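Fimier Bathhouse and Laundry Services
Minutes of the Joint Staff and Management Meeting on Automated Handling, August
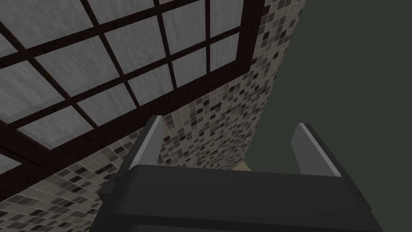
The meeting opened at 2:10 p.m. in the upstairs training room. Horațiu Ene, operations manager, was in the chair. Iulian Văduva attended as elected representative of the floor staff. Also present were the shift leads for the Merneck and Cozma sites, the payroll officer, and two attendants from the evening shift. Apologies were received from the Rercombe site lead.

1. Minutes of the previous meeting

The minutes were approved with one correction. Under item 4, "night shift" should read "late shift." The late shift ends at 11:00 p.m. and does not attract the night rate.

2. Progress of the handling trial

The chair reported on preparations for the gripper arm at Merneck. The simulation stage has now covered 1,192 runs, of which 269 ended in an operator stop or a fault. Most of the faults were recorded during reaching and turning moves. The Merneck lead asked whether the figures included runs repeated after a change of settings. The chair confirmed that they did, and agreed that future reports would list repeated runs on a separate line.

Mr. Văduva stated that staff had been shown results from the simulation but had not been told what those results meant for the date of installation. The chair replied that no date had been set. Installation will not go ahead until a supervised trial has been held on site, outside public hours, with at least two attendants taking part on paid time.

The Cozma lead noted that the simulated room does not match the Cozma building, where the towel store is reached by a ramp. It was agreed that nothing decided for Merneck would be taken as decided for Cozma.

3. Changes to duties

A draft list of duties was tabled. Under the draft, the arm would pick up and pass folded towels between the store and the counter. Attendants would keep all work involving guests, all pool checks, and all cleaning of wet areas.

Discussion was lengthy. One evening attendant said that towel work is the only part of the shift spent sitting down, and that removing it would leave six hours on foot. The chair accepted that this had been missed in the draft. Mr. Văduva asked that it be recorded that the staff side does not object to the arm as such, but does object to losing lighter tasks with nothing put in their place.

The payroll officer confirmed that the present grading does not cover watching or restarting a machine. Any attendant asked to do this during the trial would need a written temporary allowance. The amount was not agreed.

Agreed: the draft list is withdrawn and will be rewritten with seated work shown for every shift.

4. Training

Training is planned for 20 attendants in the first group. The Merneck lead asked that places be offered by length of service. Mr. Văduva preferred that places be divided evenly between shifts, as the late shift had missed the last two courses. After some discussion the second proposal was adopted. Sessions will be held in working hours. An attendant who declines a place will stay on present duties and no note will be made on file.

5. Staff survey

Replies were received from 67 members of staff. The most frequent concern was hours, followed by noise at the counter. Several replies asked who would be held responsible if a guest walked into the working area of the arm. The chair undertook to obtain a written answer from the insurer before the next meeting. Until it is received, no demonstration will be given with guests in the building.

Mr. Văduva asked that the written comments be circulated with names removed. Agreed.

6. Other business

The Cozma lead reported that the staff room heater has again been out of use. Carried over.

The request for a second locker key at Rercombe was approved.

7. Actions

H. Ene: insurer's answer on responsibility; revised list of duties; separate line for repeated runs.
I. Văduva: survey comments with names removed; nominations for the first training group.
Payroll officer: proposal for the temporary allowance.
Cozma lead: measurements of the ramp and store doorway.

The meeting closed at 3:45 p.m. The next meeting will be held at Cozma, at a time to be posted on the staff boards.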